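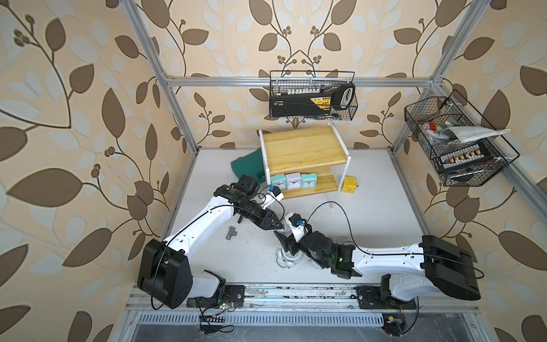
Clocks and odds: the shelf corner at Quansah, June

Quick page this time, sorry, typing it between two other jobs. The shelf corner got its sort-out at last. Few notes below. Longer write up may come, may not.

For anyone new: Quansah is our shared workshop, up the stairs over the old Wemeck showroom. The shelf corner is where the alarm clocks and the small hand tools live. White table, leafy wallpaper, a two-tier pine shelf at the back. Clocks on the shelf, tools in the baskets or out on the table. In theory. By May it was all one heap and you could lose a pair of pliers in there for a week.

Wallpaper first as I get more emails about that than about the clocks. Big brown leaves, pale blue ones in between, curly stems, little bunches of berries. Müzeyyen Avcı chose it. The roll ends came from a shop that was closing down and there was just enough to do the walls, with one strip left over that went inside a cupboard door. No, we don't have any more. No, I don't know the name of the pattern, the label went out with the packaging. Goes nicely with the pine I think. Hussam disagrees and would have had it all plain white.

The table. Yes it is marked. Scratches, grey streaks, specks of this and that. Had a go with cream cleaner and got about as far as you'd expect. New top has been priced at 64 pounds from Madatwood and we are thinking about it.

Twin-bells

These are the favourites. White case, white face, a bell each side of the handle, proper numerals you can read from across the room. The sort that used to sit on everyone's bedside table. Sorting them is slow work beacuse everybody who picks one up wants to set it off. Rule is now: alarms off before they go up on the shelf. We had one going at 5 in the morning and the flat next door was not pleased.

Bells down, bells up, doesn't matter for storage. Check the little feet are there though, they unscrew themselves and roll away. If you find a foot on the floor put it in the jar by the kettle please.
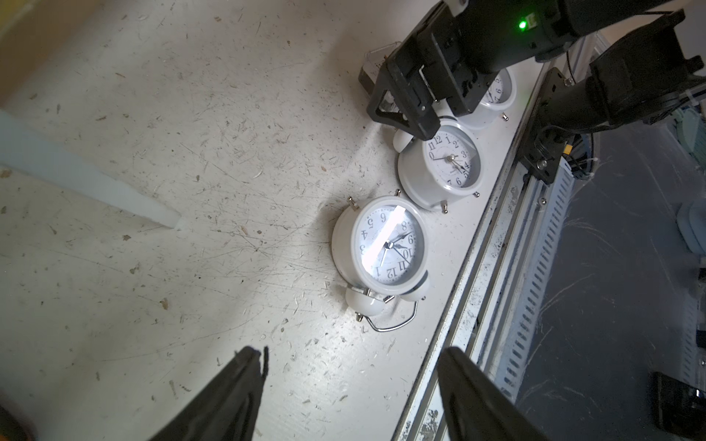
White twin-bells on the table, the near one lying on its back.

Love the dark blue numbers on these. Glass catches the light something awful, so if you're trying to read the time off one you end up tilting your head about. Fine on the shelf.

The little square ones

Less fuss. Mint green, lavender, another mint, and one with a clear case. They go on the lower board, twin-bells on the top one. Hussam Bataineh wanted them by colour, Müzeyyen wanted them by which ones keep time, and as none of them have been checked yet colour won for now.

If you have a square one in yellow and want rid, get in touch. Would swap for coffee. Flavo, the decent one, not the jar that's been open since Christmas.

Baskets

Black wire, hung up so they're off the table. Saw and some screwdriver bits at the back, black and yellow saw, white handle. Other basket is on the right hand side: grey cloth, folded, another case of bits with creamy coloured tips, and the thing with the red cap. Put stuff back in the basket you got it from. That's the whole system.

Pliers (red and black handles) and the metal pipe tee are table things for now. So is the teal case, lies flat at the back left. The tee belongs to the sink job downstairs and will go home when the sink job does.

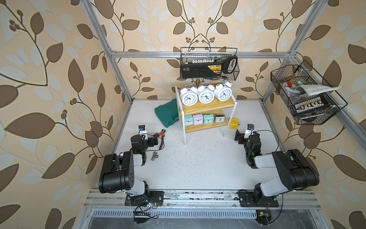
Still to do

Feet for the clocks. Need small ones, odd thread, Hussam is measuring.

Batteries. All out, all tested, dead ones to the recycling tub and not back in the drawer. Someone keeps doing this.

Labels on the baskets. Müzeyyen has nice card left over, and nice handwriting, so that's her.

Wipe down the shelf boards. Dry cloth only on the pine, it's not sealed.

The new table top, see above. There's 643 pounds in the workshop pot and a window to mend out of it first, so don't hold your breath.

Visiting

Afternoons are best, from 2 on. Ring the lower bell, the upper one doesn't work. You're welcome to handle the clocks, just put them back on the same board. Pics are free to use on your own pages if you say they came from Quansah. Bigger versions on request, give me a few days as the inbox is a mess too and I'm getting to it after teh window.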